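## Section 4: Comparing finger pads on the Pomano bench kit

By now you should have both sets of pads out of the bag: the soft Emov pads and the stiffer Grarnari ones. Take your time with this part and enjoy it, as it's the bit most people bought the kit for!

1. Fit the Emov pads first and snug the screws by hand.
2. Set the closing speed to 60 and the wait after closing to 300 milliseconds.
3. Lay out your favourite test pieces on the grid mat, blocks and play food both.
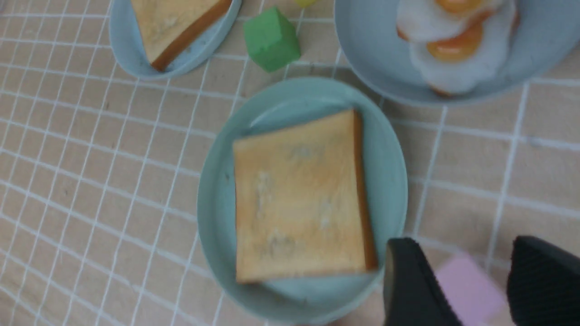
Pad choice matters most on flat things, and flat things are where we'd like you to spend your patience. A block is a friendly shape with two good parallel sides (the pink one between the fingers is about as easy as life gets), but a slice of toy toast lying on a plate gives you only a thin crust to grab, and the rim gets in the way of your approach. Start with blocks, then work up to toast.

4. Run 6 picks of each piece and write down every drop, even the embarrassing ones.
5. Swap to the Grarnari pads and run the same list in the same order.

> **Note:** Leave the lights and the wrist camera settings alone between the two runs, or you'll be comparing the cameras as well.

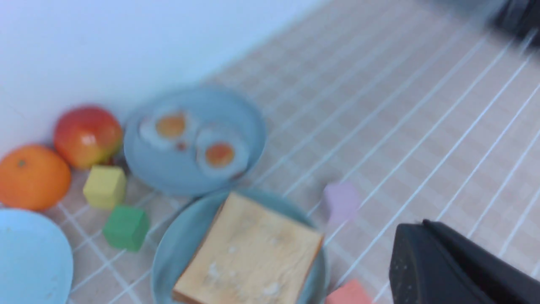
If the colours look washed out in the preview, reset the exposure in the Siriwardena viewer before starting over. It takes around 5 seconds to settle.

> **Caution:** Check the cable before every run. Give it a nice generous loop at the wrist, and keep it well away from the pieces and your sleeves.

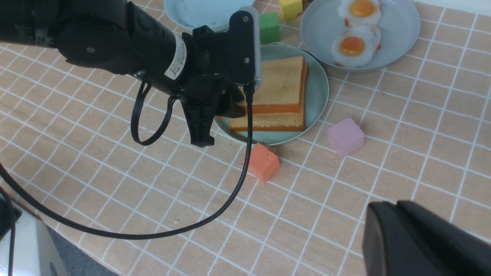

*Gripper over the toast plate, with the cable running out to the left.*

6. Park the arm, power down, and copy both tallies onto the sheet at the back of this guide.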